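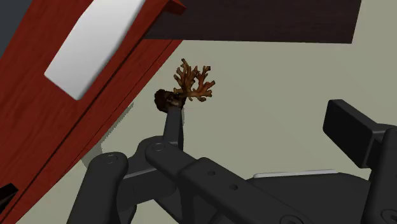

Coral task halted after grasp failures in simulation

The cabinet task in the Kerkier scene set has been withdrawn from the nightly run while a grasp fault is looked into. Of 2,597 simulated trials, 1,161 were logged as successful grasps when the fingers had not closed on the object. The success check accepted any contact between a finger and the coral piece, so a single finger pressing on the lump at its base was enough to pass.

Garnet Hawthorne found the error when replaying a batch by hand. The planner then treated the coral as held and moved on to the next stage. In nine of the replayed trials the arm drove into the cabinet at full commanded speed. No hardware was involved, but the same check was due to go into the Endska controller in July.
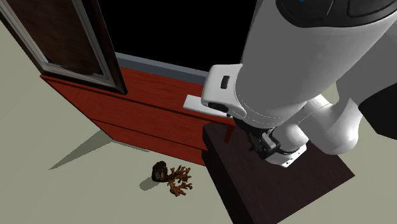 Mavus Robotics — Simulation and Safety Team

Two causes have been separated so far. The first is the contact test described above. The second is the collision shape used for the coral, a single convex hull that fills in the gaps between the branches. A finger can meet the hull well before it reaches anything drawn on screen, and the contact is still counted.

Saeed Shahbazi has split the hull into smaller parts and changed the check so that both fingers must report force for 100 consecutive steps. Early replays stop at the right point, though the finer shape slows the solver and we have not settled on a step size. The force limit near the cabinet is unchanged — it was set correctly but read only after the grasp stage had passed.
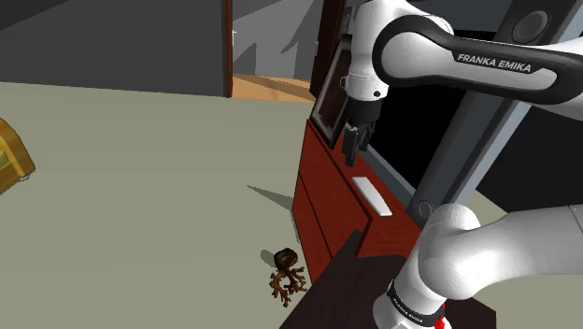
What to do with existing results

Do not quote grasp rates from the Kerkier cabinet task until it has been rerun. Policies trained on those trials should be marked as suspect in the Wanigasekara log and kept off the real arms. Scenes without the coral piece still need the new contact check, but may keep their present collision shapes. Send replay files to Garnet with the seed and the build number.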